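Tilteno ist eine Sammlung von Aufräumlisten für Wohnzimmer, in denen tatsächlich gewohnt wird. Das Repository enthält 69 Listen in reinem Markdown. Keine davon setzt Körbe mit Beschriftung voraus, und keine verlangt, einen Pullover zu fragen, ob er Freude macht.

Stand: 13. Juli 2023

## Umfang

Jede Liste beschreibt eine Ecke oder einen Gegenstand: Sofa, Teppich, Papierkorb, Fensterbank, das Regalbrett, auf dem Batterien unklaren Ladezustands wohnen. Keine Liste ist länger als 300 Wörter. Die Obergrenze stammt aus dem Mai, als der Eintrag zum Sofa allein vier Bildschirmseiten füllte und niemand mehr aufräumte, weil alle lasen.

- `boden/` — alles, was liegt
- `polster/` — alles, worauf etwas liegt
- `eimer/` — alles, was eigentlich hineingehört
- `tundisar/` — die Altlisten aus dem Vorgängerprojekt Tundisar, unverändert und an manchen Stellen beleidigend

## Reihenfolge

Wir fangen beim Boden an. Ja, das Sofa sieht schlimmer aus. Aber wer mit dem Sofa beginnt, steht nach kurzer Zeit mit einem Arm voll Wäsche auf einem Bonbonpapier und muss Entscheidungen treffen.

Zerknüllte Verpackungen und Papierfetzen sammeln sich gern am Teppichrand. Dort gelten sie nach ein paar Tagen als Einrichtung. Die Liste `boden/rand.md` geht deshalb einmal außen herum und dann erst in die Mitte. 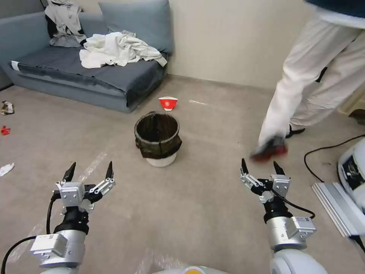
*Teppich mit Kleinkram am linken Rand, Kleidung auf dem Sofa.*

## Becher

Pappbecher haben eine eigene Datei, und sie ist die meistgeänderte im ganzen Repository. Strittig war vor allem der Fall, dass ein Becher neben dem Eimer liegt. Eine Fraktion hält das für »so gut wie weggeworfen«. Die geltende Fassung lautet:

1. Becher aufheben.
2. Nachsehen, ob noch etwas drin ist.
3. Rest in den Ausguss, Becher in den Müll.
4. Fleck suchen. Meistens gibt es einen.

Schritt 2 kam erst in Version 4 dazu. Der Anlass ist im Änderungsprotokoll nachzulesen, der Teppich von damals lebt nicht mehr bei uns.
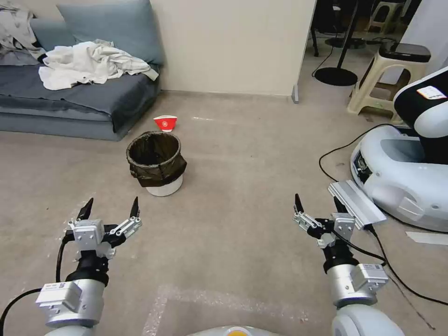

*Müllbeutel über den Rand geschlagen, der rot-weiße Pappbecher liegt auf dem Teppich.*

## Polster

Für Sofas gilt: erst Textilien, dann Kissen, dann Ritzen. Textilien werden in zwei Haufen geteilt, »Wäsche« und »Schrank«. Ein dritter Haufen namens »geht noch« war in der Tundisar-Fassung erlaubt und ist inzwischen gestrichen. Er wuchs schneller als die beiden anderen zusammen.

Kleidungsstücke über der Rückenlehne zählen als Kleidungsstücke auf dem Sofa. Helle Tücher auf dunklem Überwurf bitte vorsichtig hochnehmen und nicht über den Sitz ziehen, sonst wird aus `polster/textil.md` sofort `polster/fusseln.md`.

Überwürfe bleiben liegen, bis alles andere unten ist. Dann ausschütteln — draußen. Die Liste sagt »draußen« an drei Stellen, und das hat Gründe, die mit dem frisch gesaugten Teppich zusammenhängen.
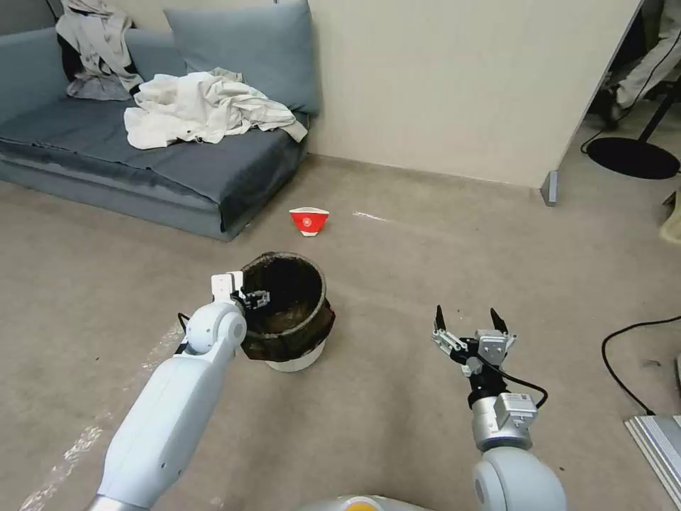 Muss der Beutel aus dem Eimer, bevor der Boden dran ist?

Erst danach. Sonst trägt man den vollen Beutel hinaus, kommt zurück und findet noch Kleinkram, der als Erstes in den frischen Beutel wandert. Geht der Beutel schon nicht mehr zu, gilt die Ausnahme in `eimer/voll.md`.

## Eimer

Der Ordner `eimer/` ist kurz und unerfreulich. Er behandelt Beutel, Ränder und das, was unter dem Beutel geschieht, wenn man lange nicht hinschaut. Die Grundregeln:

- Beutel weit genug über den Rand schlagen. Ein knapp sitzender Beutel verschwindet beim ersten Apfelrest in der Tiefe.
- Eimer mit Flüssigkeit langsam kippen und nur über einem Abfluss leeren, niemals »mal eben« über dem Teppich.
- Trübe Brühe unbekannter Herkunft wird nicht gerochen. Sie wird weggeschüttet.
- Nach dem Ausspülen kopfüber trocknen lassen, dann erst den neuen Beutel einlegen.

Die letzte Regel wird am häufigsten ignoriert. In `eimer/geruch.md` steht, wie das riecht.
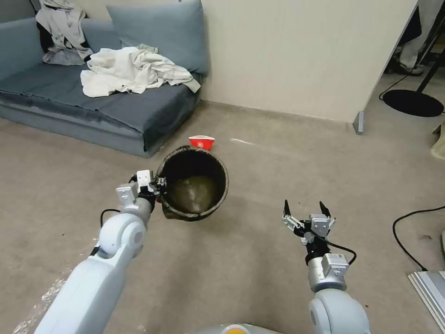 ## Bekannte Lücken

- Haustiere fehlen vollständig. Katzenhaare hätten den Rahmen gesprengt und vermutlich auch die 300 Wörter.
- 54 Listen gehen von Teppichboden aus. Für Parkett bitte »saugen« durch »fegen« ersetzen und den Rest mit Gottvertrauen lesen.
- Der Zweig `westinus` sollte Kellerräume abdecken. Er enthält bisher eine Überschrift und eine Entschuldigung.

## Mitmachen

Änderungen bitte als einzelne Datei einreichen, eine Ecke pro Vorschlag. Wer eine Liste verlängert, streicht an anderer Stelle etwas. Vorschläge für den Haufen »geht noch« werden ungelesen geschlossen.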